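Chaqueta Janarska con cuello alto: opinión después de un invierno

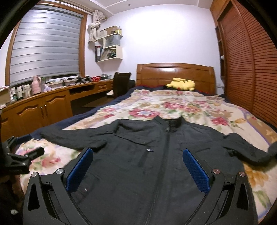
La Janarska extendida sobre la cama, con la cremallera frontal hacia arriba.

Compré la chaqueta en octubre, en la tienda en línea de Boutros, por 98 euros. Buscaba una prenda oscura para ir a trabajar en bicicleta y para los fines de semana, sin capucha, con cuello alto y con bolsillo en el pecho. La he usado casi a diario hasta finales de marzo. Mido 1,74 y llevo la talla M.

Peso

La ficha de la tienda no indicaba el peso, así que la puse en la báscula de cocina: 588 gramos con los bolsillos vacíos. Es más de lo que esperaba. Mi chaqueta anterior, una Nuter de corte parecido, era bastante más ligera y también abrigaba bastante menos. En la mochila la Janarska ocupa sitio. Para llevarla «por si acaso» no la recomendaría; para llevarla puesta, el peso no molesta.

Color

Es un gris carbón. En la web parecía negro y conviene saberlo antes de comprar, sobre todo si se quiere combinar con pantalones negros. A mí me gusta más así. Se le nota poco el polvo, bastante la pelusa. La manta de la cama suelta fibra clara cuando está recién lavada y cada vez que dejo la chaqueta encima me toca pasar el rodillo.

Cuello y cremallera

El cuello es lo mejor. Se mantiene de pie sin ser rígido y, cerrado del todo, tapa la garganta. Con bufanda fina cabe; con una gruesa ya hay que dejar la cremallera abierta unos centímetros. Por dentro no rasca, aunque en la zona de la barbilla el tejido ha empezado a hacer bolitas.

La cremallera frontal es larga y oscura. Los primeros días iba dura y se enganchaba con el forro a la altura del ombligo. Con el uso se ha suavizado, pero sigo cerrándola con las dos manos. El tirador plateado del pecho es pequeño y con guantes no se coge. Le até un cordón corto durante enero y febrero, y ahora se lo he quitado.

Bolsillos

El del pecho es donde llevo el teléfono. Entra bien, pero el peso tira del panel hacia abajo y con los meses esa parte ha quedado algo caída y arrugada. Al colgarla en percha se disimula. Si volviera a estrenarla, pondría ahí solo las llaves o el abono de transporte. Los bolsillos de las manos son profundos y no se ha descosido ninguno.

Mangas y talla

Las mangas son largas. En bicicleta se agradece, con los brazos estirados la muñeca queda cubierta. Andando me sobran unos dos dedos de tela y se forma un pliegue grueso por encima del puño. El tejido tiene cuerpo y conserva la doblez, de modo que al guardarla hay que estirar bien las mangas o salen marcadas. De hombros va justa. Con un jersey gordo debajo yo subiría una talla.

Mi vecina Hermine Egger tiene la misma en talla S y le pasa lo contrario: hombros bien y mangas a su medida. Supongo que el patrón favorece a quien tiene los brazos largos y la espalda estrecha.

Frío y lluvia

Con camiseta y jersey fino he ido cómodo hasta unos tres grados. Por debajo de eso hace falta otra capa. El viento lo para bien, mejor de lo que prometía la ficha. El agua no tanto — una llovizna de 20 minutos camino del trabajo y los hombros estaban calados. No se vende como impermeable, así que no lo cuento como defecto.

Lavado

La lavo a 30 grados, del revés y con la cremallera subida. La he metido en la lavadora cinco veces. No ha perdido color ni ha encogido. Tarda en secar: tendida dentro de casa necesita día y medio, y las costuras del pecho son lo último. No uso secadora.

Comparación rápida

Antes de decidirme miré también la Dalilano de cuello alto, que costaba un poco más y venía con capucha desmontable. Me la probé en tienda y el corte me pareció mejor en los hombros. La descarté por el cuello, demasiado bajo. La Nuter antigua la conservo para primavera.

Envío y atención

Llegó en cuatro días, en bolsa, doblada y con arrugas que se fueron al colgarla. Pregunté por correo si vendían tiradores de repuesto y tardaron una semana en contestar que no. La referencia que aparece en mi pedido es la 1386, por si alguien quiere buscar exactamente este modelo; hay otro casi igual con el cuello en contraste.

A favor: cuello, abrigo contra el viento, bolsillos de las manos, lavado fácil.
En contra: tirador pequeño, panel del pecho que cede con peso, secado lento.

Nota: 7,5 sobre 10. Volvería a comprarla por ese precio, en la misma talla.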